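Helpers wanted for the Delbridge Robot Hands Club (paid, snacks included)

Hi all, Dalia here. Some of you know me from the Trolletti build nights, and some of you only know me as the person who keeps emailing about missing hex keys. I'm looking for up to 14 people to help our student team collect grasping data at home before the Lanik Cup in September, and I'd love it if you were one of them!

What's the project? We're teaching a two-fingered arm to pick up ordinary kitchen stuff – cups, jars, lunch containers, the odd sponge. The arm learns from people, so we need people. You take one of our hand-held grippers home, you squeeze, lift and move your own things with it, and the camera on the side records what you did. Then you bring it back and we all argue about file names.

We've got a budget of $2,095 from the Ersoy student fund, and most of it is going straight to helpers. You'd get $100 for finishing a full set, and a full set is 61 short recordings. I did mine over two evenings with the radio on. Wiroj did his in one go and says his forearm has never forgiven him, so maybe don't do that.

You don't need to know any programming. You don't need to be in engineering either (Baiba, who runs our training sessions, is doing a music degree and she's easily the steadiest hand we have). What I do need is someone who's 18 or over, has a table with a bit of clear space, and will read the two-page guide before starting. Left-handers, please, please apply. We're very short of you.

Pick objects you use all the time. Different shapes and colours are great, and so are printed patterns and lids that aren't quite flat. Anything with a strap or a handle is worth trying a few different ways, from the side as well as from the top. No glass, no knives, nothing hot.

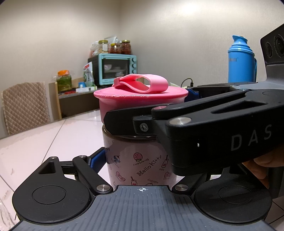
Side grip on a Hello Kitty container, jaw up at the brown neck band.

A word on privacy: the camera sees whatever's behind your object, so your kitchen will be in there too. Put away mail, family photos and anything with your address on it. Sơn checks every recording before it goes into the shared folder, and you can ask him to delete any of yours right up until the competition.

Training is an hour in the club room, and you'll go home with your gripper, a charger and a carry bag. If a screw works loose, don't fix it yourself, just message Ojārs and he'll swap it over.

To apply, send me a few lines by 4/4/23 with your name, which hand you favour and five things from your kitchen you'd like to try. Weird favourites welcome – mine was a gravy boat.

Dalia Strazds
Delbridge Robot Hands Club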